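Long Door Pull in Oil-Rubbed Bronze - the Jernen
Jan 13, 2019
By the Kistport shop desk

I put the first one of these up on my own closet door back in July, and I liked it so much I talked myself into stocking it. 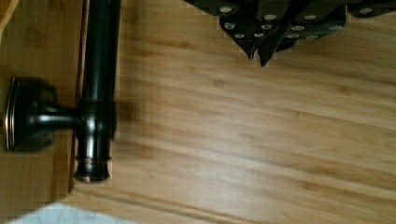 I wanted something tall and a little old-fashioned for plain wood doors, because the stubby pulls you usually get look lost on a big panel. The Jernen is a long round rod held off the door by short arms, and each arm sits on a square plate with softened corners and a stepped rim. The finish is dark oil-rubbed bronze, nearly black in the evening, with coppery bits showing through on the plate edges and on one of the rings of the end cap. I love those rings! They remind me of the curtain rods at my grandmother's place.

It looks best on warm wood, if you ask me. Honey, amber, anything a bit orange. I tried it against a white painted door too and it was fine, just kind of stern.

Sizes: the rod is 30 inches or 56 inches long. Get the long one if your door goes up to the ceiling (mine does, and I went short the first time and regretted it). Both come with 4 screws per plate, and they go into solid wood without any fuss. For a hollow door you'll want the Zuvton anchors, sold separately - sorry, they don't come in the box.

Drill small pilot holes and hold the second plate up with the rod already in it before you mark anything. I marked mine off a tape measure and ended up filling two holes.

For cleaning, a soft dry cloth is plenty. Please don't use metal polish, it'll strip the dark finish right off. If you want the matching knobs, those are in the Akande line, same bronze, and I've got them in the small size only until the next shipment gets in. We ordered 1000 of the pulls this time, so there should be enough to go around for a while.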